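Roya Kiani
March, 7:40 a.m.
Print | E-mail

Thread on the Storkinau county background check story, as the hearing is this morning.

The county has 2,154 workers with direct access to foster kids and shelter residents. The auditor pulled 670 of their files. In many of them the only check was the one done at hiring.

Negri, the county human services director, says rechecks were never required. That's correct. The rule covers new hires only – transfers between departments don't count.

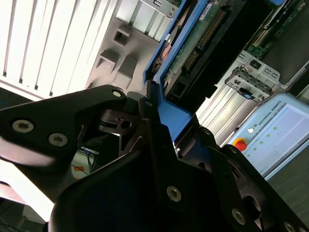 Moka replied that a transfer from road crew to a youth shelter ought to count as a new hire, and asked who signs off on those.

The department head does, on a one-page form. No records search goes with it.

The proposal up today would recheck 500 workers a year, shelters first. The union wants a written appeal process before anyone is moved off a job.

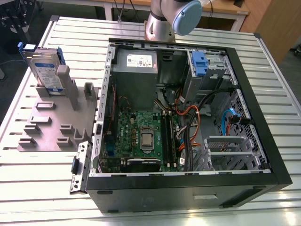 Desktop computer with the side panel off.

Nurnum, the vendor that runs the checks, has asked for a longer contract. The board hasn't said yes – that vote is separate.

Public comment opens at 9. More than 2,000 people signed the petition. I'll post the vote when it's in.

Print | E-mail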